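2026-02-11

Textile bench, wool shrinkage. Carrying on from the last entry, same yarn lots, same kettle, new soap.

Where we are

Swatches from the Nieto lot came off the blocking board this morning. Still have the second set to do but I want the first lot written down before I lose the scrap of paper it's on. Five swatches, all knit on the same needles, all 40 stitches wide, garter edge both sides. Washed them one at a time in the enamel basin, cool water, then moved to warm, then hand hot. Not using the machine for this round, too many things changing at once.

Result so far: the Nieto shrinks more in length than in width. Expected some of that, knit fabric always wants to pull up short, but not this lopsided. Swatch 3 is the worst, gone visibly squat, and the garter edges have started to ruffle. Swatch 1 hardly moved. Swatch 1 was also the one I got nervous with and took out early, so don't read anything into it.

Clelta lot is behaving. Felts slowly, evenly, surface goes cloudy first and then the stitches close up. You can still find individual stitches with a fingernail after the second wash. After the third you can't.

Soap

Switched to the Datulgate flakes. The old bottle was leaving something behind, swatches dried stiff and a bit yellow at the corners. Flakes take forever to dissolve in cool water. Melt them in a jar of hot first, let the jar cool, THEN add to the basin. I dumped them in dry the first time and got clots stuck all through swatch 4, had to pick them out with tweezers. Swatch 4 is therfore out of the comparison. Keep it anyway, useful for stitch gauge.

Too much soap and the fibers slide past each other and nothing locks. Too little and you get pilling. The right amount feels slippery but you can still hear the fabric squeak a little when you squeeze it. I know that's not a measurement. Will weigh the flakes next time.

Rinse until the water stops clouding. Took longer than I'd like with the Clelta.

Socks and ribbing

Main worry for the finished piece. Plain swatches tell us what plain knit does, fine, but the thing we want to make is a boot liner, and a liner has a cuff. Ribbing doesn't felt like the rest. The columns fold into each other and mat together on the inside, and then the cuff won't stretch over a heel any more. Saw this on the old pair from the sample drawer, which you can't get a foot into at all now.

Ideas, in no order:
 — knit the cuff in a superwash yarn and only felt the foot. Ugly join probably.
 — tie the cuff off tight with cotton string and keep it out of the hot water.
 — stretch the cuff over a jar between washes so the ribs can't close.
 — cut the cuff off and needle felt a band on afterward. Last resort.

The jar idea is cheapest, so jar first. Need a jar with straight sides, the honey ones taper.

Also worth remembering that a fine knit goes faster than a chunky one in the same yarn, more surface or more friction, whatever it is. So a fine white sock isn't a good stand-in for the liner, even if the rib is the same. 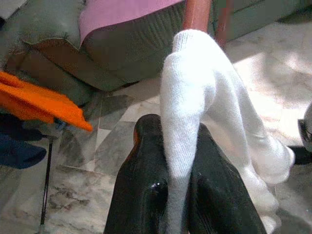
Measuring

Ruler is no good on a curled swatch. Tried pinning flat to the board with the grid paper under, better, but everyone pins with a different amount of pull and the numbers drift. I pinned swatch 2 twice and got two different widths, same swatch, same hour. Going to lay a sheet of glass over it instead, no pins, and read through the glass. There's a piece in the Graltico crate that should do, tape the edges first because they're sharp.

Baste a contrast thread square into each swatch BEFORE the first wash. Cotton thread, so it doesn't felt in. I did this on the Clelta and not on the Nieto, and the Nieto edges are now too ruffled to say where the edge even is. Annoying. Means the Nieto length numbers are from the cast-on to the bind-off and the width numbers are from wherever looked flattest. Mark them as soft in the table.

Drying

Flat on the mesh rack, out of the sun, not on the radiator. The one on the radiator dried fast and came out with mesh lines pressed right into it. Two days on the rack for a fully felted piece, squeeze it in a towel first. Don't wring.

Smell goes away once dry. Mostly.

To do

 — finish second set, 6 swatches, thread squares in first
 — weigh soap, write it on the jar
 — find straight jar
 — glass plate from the crate, tape
 — reorder Clelta, only one full skein left and it needs to be the same lot
 — label the bags!! two of them just say "wool"
 — try one cuff alone, no foot, before comitting a whole liner
 — liner trial in March if the cuff works out

Basin is soaking, leave it.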